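Stripping the Bed: A Report on Our Spare Room Project
Module 8, Home and Living Spaces

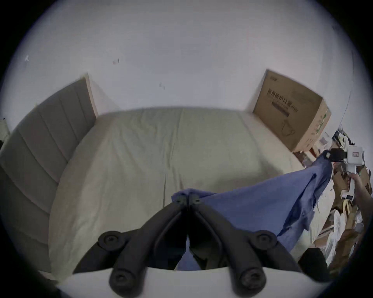

Glenys Kingi reckoned a bed pushed into a corner is the worst bed in the world to make, and she told me so before I'd written a word of my plan. She's done it for years, and she says you always end up kneeling on the mattress and undoing the bit you've just smoothed out.

Well, I went ahead anyway! My question was a simple one: does the order you do things in make any difference to how a fitted sheet sits when there's a wall along one side and a headboard at the end? I had a cream sheet to work with, a padded headboard with upright channels (lovely to lean on, a pain for dust) and a fair bit of stuff that needed a home.

I tried two ways. In the first I did the near corners and then crawled over to the far ones, and in the second I started at the wall and worked back towards myself. Innes Crichton timed me on his phone and was far too cheerful about it. Far corners first won easily - 67 seconds at my best, and I only had to climb on the bed once. The other way I kept pulling the corner by the headboard loose again.

What I couldn't get rid of was the wrinkles. You can see a few soft ones in the photo, and a faint crease down the middle as well. I think that's from how the sheet gets folded in the cupboard, so next time I'd like to try rolling it. Glenys thinks ironing is the only answer, but I'm not ironing a fitted sheet for anyone.

The clutter is the weak part of my project, I'll admit. I'd planned to sort the right-hand side of the bed as well, including the cardboard mask box up against the wall, and I ran out of time on the Monday. My tutor's feedback was that I should have cleared everything off before I started timing, and she's right - moving things about between goes probably cost me a few seconds.

I'd also like to do something about the marks on the wall. Innes suggested a damp cloth first and a pencil rubber if that fails, so those are on my list for October.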